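El ratón y la alfombrilla: sobre qué mide una tasa de éxito

Llevo unos meses leyendo informes sobre políticas de manipulación entrenadas con demostraciones grabadas en casas. Casi todos terminan en una cifra única. El de Brinell, que circuló en abril, decía que con 2177 demostraciones el sistema colocaba objetos pequeños en su sitio en la mayoría de los intentos. Creo que esa cifra, tal como se publica, sirve de poco, y que el problema está en cómo se reparten las pruebas.

La tarea es modesta: coger un ratón de ordenador y dejarlo en otro punto de la mesa. Es un objeto liso y redondeado, y hay que decidir por dónde entran los dedos. Con la pinza abierta, basta un pequeño desvío lateral para que un dedo roce el costado mientras el otro queda lejos.

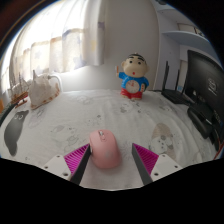 Lo que se cuenta y lo que no

Po-yen Cheung, que revisó las pruebas de Brinell, separó los 100 intentos por posición inicial. En 31 de ellos el ratón estaba casi en el mismo lugar que en los datos de entrenamiento. Ahí el sistema no fallaba apenas. En el resto el resultado bajaba bastante, y esa diferencia no aparecía en el resumen. No acuso a los autores de ocultar nada, porque la tabla estaba en el anexo. Pero casi nadie lee el anexo.
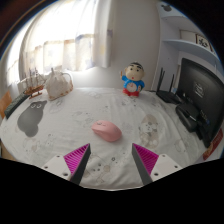

El fondo también cuenta. Una mesa doméstica tiene adornos, un mantel con dibujos, cables, una ventana que deslumbra. Si todas las demostraciones se graban con la misma luz y la misma tela, la política puede apoyarse en eso para orientarse. En Umonville repitieron la prueba con la superficie cambiada y perdieron 25 puntos. Malou Kirkegaard sostiene que es un coste aceptable y que se arregla con más datos. Yo dudo que se arregle solo con cantidad. Mil grabaciones de una misma mesa siguen siendo una mesa.
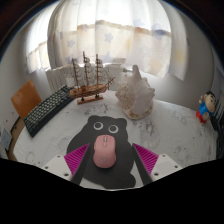
Un ratón sobre una alfombrilla negra ofrece un contraste que no tiene sobre un estampado claro, y el contorno de la propia alfombrilla puede confundirse con el del objeto que hay que agarrar. Por eso pediría que los informes dieran el resultado por superficie y por posición, aunque la media quede más fea. Nirnalance ya lo hace en parte. Kwan publica solo el total.

Tampoco pido un protocolo único. Los laboratorios pequeños no pueden montar diez habitaciones. Sí pueden anotar qué había en la mesa en cada intento y entregar esa lista junto con los vídeos, que cuesta una tarde de trabajo.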